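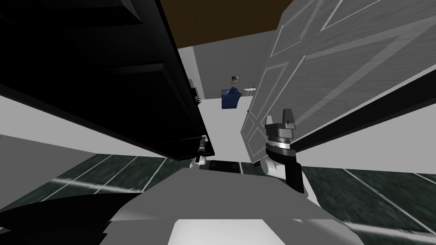 Bon, fil rapide sur la migration au cabinet, on me demande depuis juin

On était 14, tout sur un vieux serveur dans le placard à archives. Sauvegardes à la main, quand quelqu'un y pensait

1er essai : Drilta. Joli. Mais impossible de ranger les pièces par dossier client, tout en vrac. 10 jours et on a arrêté

Ensuite Sivis pour la gestion du temps. Là oui. Les associés râlaient, maintenant ils saisissent leurs heures depuis le train

Par contre la facturation... presque 400 dossiers à reprendre, dont 33 avec le mauvais taux de TVA. Deux soirées perdues, pizza froide

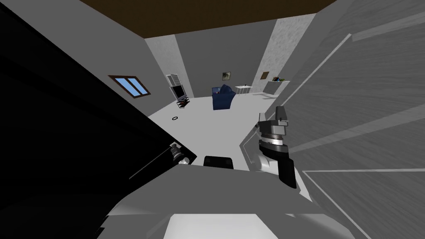
et un samedi matin aussi, j'oubliais

Conseil n°1 : lire la clause de sortie AVANT de signer. Chez Femesska on récupère tout en PDF, sans les métadonées. Pour un avocat c'est non

Conseil n°2 – double authentification pour tout le monde, stagiaires compris. Surtout les associés en fait

Pour les Mac : Leinonen marche bien, sauf l'impression des bordereaux. Ticket ouvert, pas de réponse encore

Je dois filer, audience à 14h. La suite sur la signature électronique ce soir si j'ai le tmps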